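Ticket: Collision check stops both arms during handover approach
Project: Triltosik
Opened by: Filipa Falcão
Status: open

Since the August update of the planner, both arms stop when the distance between grippers becomes small. The log gives "min clearance violated, pair L/R", although the planned path is valid. I restarted the controller, same result.
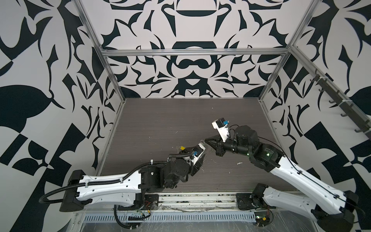

The clearance parameter is set to 110 mm in the Drudach config, the same value as before the update. For handover this is too much. The two grippers must come almost to touching over the middle of the table, so the pair should be excluded in this phase. I think the new version does not read our exclusion list.

Reply from Fernanda Correia:
Please check if the list is loaded before the robot model. In version 2 the order is important, and a wrong order gives no warning.

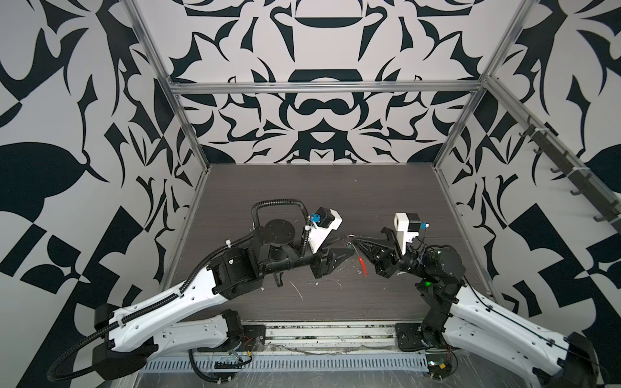

I changed the order and the list is now read. One stop remains: the left wrist state arrives 300 ms late and the checker uses the old pose. I attached the log. Could you tell me which timeout I should modify, the one in the bridge or the one in the checker?

Filipa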